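Objet : Re: [cuisines-centrales] simulation Tratent, ce que ça change pour les filles et les gars du réchauffage

Bonjour à toutes et tous, je réponds vite entre deux services, désolé pour le style.

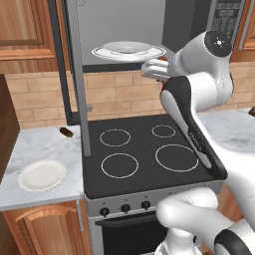

Rendu de simulation : le bras devant le micro-ondes ouvert, assiette vide sur le plan de travail à gauche.

Donc oui, c'est une cuisine de maison. Placards en bois, carrelage brique, plaque vitrée noire. Pas la nôtre, quoi. À Rivham on a des fours de remise en température et un couloir où deux chariots ne se croisent pas. Je l'ai dit à la réunion, on m'a répondu que le décor n'a pas d'importance à ce stade, que c'est le geste qui compte. Admettons. Mais le geste chez nous il se fait avec quelqu'un dans le dos qui crie « chaud ! ».

Je reprends le message d'avant, point par point, sinon je vais en oublier.

> Bonjour la liste,
> Chez Cevgate on nous annonce un essai en juillet sur le poste réchauffage des repas à part (textures modifiées, allergies, retardataires). Deux bras, fournis par Tratent. La direction parle de « soulager les équipes ». Chez vous, Rivham, il paraît que vous avez déjà eu la présentation. Questions :
> - combien de personnes sur le poste après ?
> - qui ramasse quand ça tombe ?
> - est-ce qu'on a été consultés sur quoi que ce soit ?
> Merci d'avance, même trois lignes.

Combien de personnes. Aujourd'hui on est 4 au réchauffage le midi. Le projet dit 2 « en supervision ». Les deux autres iraient à la plonge ou en salle, sans perte de salaire, c'est écrit. Ce qui n'est pas écrit c'est la prime de poste. J'ai posé la question deux fois, pas de réponse claire. Demandez-la par écrit AVANT l'essai, vraiment.

Qui ramasse. Nous, évidemment. Et ramasser c'est pas juste un coup d'éponge : il faut arrêter le bras, attendre l'autorisation, nettoyer, relancer. Ils n'ont donné aucun temps pour ça. On sort 726 plateaux par jour, dont une bonne partie part dans la même demi-heure, alors un arrêt à 11 h 45 je vous laisse imaginer. Faites chiffrer l'arrêt.

Consultés. Un peu. On nous a fait venir 30 minutes, diapos comprises. J'ai quand même obtenu que deux collègues du poste participent aux réglages, sur leur temps de travail et pas après. C'est à la médecine du travail qu'on doit ça, parce que les épaules et les poignets au réchauffage ça fait des années qu'on les signale. Et là-dessus je vais pas mentir, si la machine prend les gestes bras levés, moi je signe. Sur l'image c'est bien ce cas là, le micro-ondes est au-dessus de la plaque et le bras monte par dessus. Deux collègues ne peuvent plus le faire, ce mouvement. Les autres y arrivent en serrant les dents.

Mais le métier c'est pas que lever le bras. Regarder si la purée a croûté sur le bord. Savoir que telle chambre mange tard. Sentir que le plat a tourné. Dans la présentation tout ça s'appelle « contrôle visuel opérateur » et ça tient dans une case. Or si on est deux pour surveiller les bras ET faire le contrôle ET répondre au téléphone des étages, la fatigue elle change de place et c'est tout. Je préférerais garder trois personnes la première année, c'est ce qu'on va demander.

Autre point, la formation. Prévue « sur poste », donc en plein service. Refusez. Le site de Rocha a accepté et les collègues ont appris les boutons entre deux chariots, résultat ils appelaient la maintenance pour tout. Ils ont fini par avoir une vraie demi-journée mais il a fallu insister.

Et les caméras. Il y en aurait au-dessus du poste pour le guidage. Demandez qui regarde, combien de temps c'est gardé, et que ça serve pas à compter nos pauses. Chez nous la réponse est « à l'étude ».

J'ai le compte rendu de la réunion, je peux l'envoyer hors liste à qui veut, il est mal scanné mais lisible. Si quelqu'un a un modèle de courrier pour la prime de poste je suis preneur, j'aimerais le déposer avant juillet.

Faut que j'y retourne, ça sonne.

Pour l'équipe réchauffage, Rivham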